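Review: The Farquharson Low Table for Small Kids

Print | E-mail

We bought the Farquharson low table in February, after the old coffee table gave up. Our two kids are three and five, and for most of a year they had been drawing, eating snacks and doing puzzles at a table that was too low for one and too wide for the other. I wanted something at a proper height, with room for two, that could stay in the living room without taking it over. The Farquharson is sold as a children's play and craft table. It comes without chairs. We paid full price at the Letville store and nobody asked me to write this.

I should say what I compared it with. We borrowed a Silotia table from my sister for three weeks before buying, and I spent a Friday evening at the Stolden showroom leaning on things. So I have some basis for an opinion, though I'm only a parent and my furniture knowledge comes from putting it together and wiping it down.

What you get

The table arrives in one flat box. It weighs more than it looks like it should, and I would not try to get it up a flight of stairs alone. Inside are the top, four legs, two side rails, two end rails, a shallow drawer in pieces, a bag of bolts, a hex key and a folded instruction sheet. The top is wrapped in foam and the legs are wrapped in paper. Ours came with a small dent on the underside of one rail. It can't be seen once the table is up and I didn't bother to report it.

Assembly

The instructions are drawings only. Most of them are clear. The one that is not clear is step 5, where the end rails go on, because the drawing shows the rail from below and the slot for the drawer runner is on the side you can't see. I put one rail on backward and had to undo four bolts. If you build this table, put both end rails on the floor first and check that the slots face each other.

The bolts go in straight and catch without a fight. The hex key supplied is short and it hurts the palm after a while, so use your own if you have one. The drawer took me longer than the rest of the table. The bottom panel slides into a groove, and the groove on mine was tight enough that I had to rub it with a candle end.

Tighten everything once, load the table for a week, then tighten it again. Mine had worked loose at two corners by the second weekend and has been solid since.

Height and seating

Height is where most children's tables go wrong. Makers seem to pick a number for a four-year-old and leave it there. The Farquharson has two settings, done with a second set of holes in the legs. On the low setting my three-year-old can sit with her feet flat and her elbows just above the top. On the high setting my five-year-old is comfortable and she is not. We settled on the low one and he bends a little. I expect we'll move it up in the fall.

Changing the setting means turning the table over and taking off all four legs' outer bolts. It's a ten-minute job with the right tool, but you won't be doing it back and forth between kids during the day.

The lack of chairs bothered me at first. A set would have been simpler. In practice it gave us some freedom, and the chairs you already have may be fine. Measure from the floor to the seat, then from the seat to the underside of the drawer, and make sure there is space for knees. The drawer hangs lower than the rails do, and that's the measurement that matters. With a taller seat, a kid's thighs will rub against the drawer front. 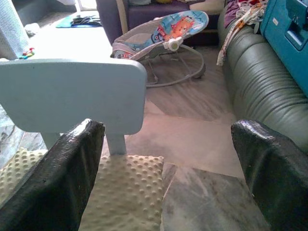
I would also look at the width of a chair's back before buying any to go with this table. Two narrow ones will fit along the long side with a little air between them. Two wide ones will bump whenever someone gets up, and then there is an argument. We put one child on the long side and one at the end, and that has kept the peace better than any rule I made up.

The top

The top is coated with something hard and slightly matte. I can't tell you what it is and the box doesn't say. It has stood up to washable marker, poster paint, glue stick, yogurt and a full cup of grape juice that sat there through a nap. All of that came off with a damp cloth, although the juice needed dish soap and a second pass.

Ballpoint pen does not come off completely. We have a faint blue line near one corner, three inches long, that I've tried to remove with rubbing alcohol and with baking soda. Both made it lighter. I stopped there, as I was starting to dull the finish.

It scratches less than I feared. Toy cars have been driven over it daily. Under a lamp in the evening I can see fine marks, and in daylight I can't. The edges are rounded over and so are the corners, and my daughter has already walked into one at forehead height with tears but no mark.

One complaint is that the top has no lip. Beads, crayons and puzzle pieces roll straight off. The Silotia table has a raised edge on three sides, and I didn't know how much I liked it until we gave the table back. On the other hand, a raised edge collects crumbs and wet paint in the corner where it meets the top, and you need an old toothbrush to get it out. I go back and forth on this. For drawing, flat is better, since large paper can hang over the side. For beads, we now use a baking sheet.

The drawer

The drawer is the weakest part. It's shallow, so it takes paper, coloring books and a layer of markers, and nothing with any height. It has no stop. Pull it hard and it comes all the way out and lands on somebody's feet. My son did this on the first day and again on the second. I fixed it with two small wooden blocks screwed to the inside of the back edge, and a table at this price should have had something like that to begin with.

The runners are plain and a bit scratchy. The candle helped there too. With those two fixes it works well enough, and having paper right under the place where it's used has cut down on trips across the room. I keep the scissors elsewhere.

Stability

I weigh a good deal more than a preschooler and I have sat on this table to tie shoes. It didn't complain. Both kids have stood on it when they weren't supposed to. It doesn't tip if a child leans on the long side, and it takes some effort to tip it from the short side. The Stolden table I tried in the showroom was lighter and slid across the floor when I pushed on it with one hand. That would be handy for cleaning under, and less handy with a toddler who pulls up on furniture.

The feet have thin felt pads already attached. On our hard floor two of them came off within a month. I replaced all four with thicker stick-on pads from the hardware store. If your table will stand on carpet you can ignore this.

Noise is something I hadn't thought of. A hollow table is loud when blocks are dropped on it. This one makes a dull knock and that's all, and it matters when the other parent works nights.

Where it stands

Ours is in the corner of the living room by the window, with the drawer side facing out. I had planned to push it against the wall to save space, but then one of the long sides is lost and the kids are back to crowding each other. Pulled out, it takes up more floor than I'd like. An adult can still get past to open the window.

It looks decent. It's plain enough that I don't feel I'm living in a day care, and visitors put coffee cups on it without asking. There are three finishes in the store and ours is the lightest. The darkest one showed fingerprints under the store lights, so think about that before you choose it.

Customer service

I wrote to the company to ask whether spare felt pads and a drawer stop could be ordered. A woman named Aleksandra Ziółkowski answered two days later. She sent a set of pads at no charge and said there was no drawer stop available for this model. That was a clear answer and I was satisfied with it. The replacement pads were the same thin kind, so they're in a kitchen drawer now.

Should you buy it?

If you have one child under three, I think it's too much table. Get something smaller, or use a tray on the floor for another year. If you have two children close in age and you want a table that will see them through to first or second grade, the Farquharson is a good buy, provided you're willing to spend half an hour fixing the drawer.

If your kids mostly do beads, small blocks and modeling clay, look at the Silotia first for its raised edge. If you move furniture around a lot or live up several flights, the Stolden is much easier to carry.

Good: sturdy, quiet, wipes clean, two heights, rounded corners.

Not so good: no drawer stop, thin felt pads, one confusing drawing, nothing to keep crayons from rolling off.

I'd buy it again. I'll add a note once we've moved the legs to the high setting, mainly to say whether the bolt holes have held up.

Print | E-mail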